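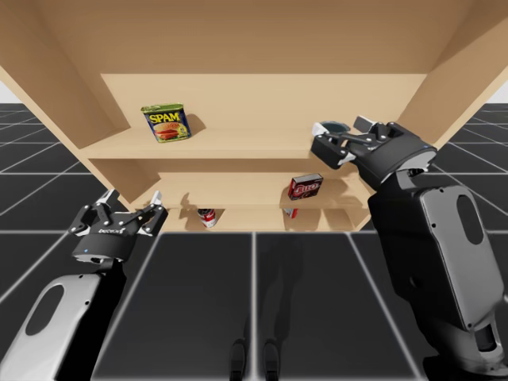 Catriona Mowat wrote to me that a simulator is a luxury for people who build at home, and that I should spend the money on better motors for the arms. I have used the Hijazi simulation kit since June, and I disagree with her, but only partly.

I am building a two-armed shelf picker in the shared workshop at Natthorpe. Bench time there is short, so most of my practice happens on the screen. Hijazi gives you a tiled floor, a pale shelving unit and some groceries: a SPAM can, a Jell-O box, a soup can. You load your own arms and grippers. Mine went in after 2 evenings, mostly because I had the wrist joint upside down in my file.

The good side first. The shelf can be changed in height and depth very easily, and the arms respect the boards. My right arm hit the side panel 63 times in the first long run. In the workshop this would have cost me fingertips, and Fuver charges over $30 for a pair.

The weak side is friction. Cans slide too easily from the pads, whatever value I type. The manual has 400 pages and friction gets one paragraph. Also the shadows are soft and pretty, but my old laptop becomes very slow with them, so I switch them off for long runs.

I tried Kidetti before. It was cheaper, but it accepted only one arm at a time.

I would buy Hijazi again for planning reaches. For learning how hard to squeeze, Catriona is right, you need the real arm.

Kalliopi Michailidis, 13th July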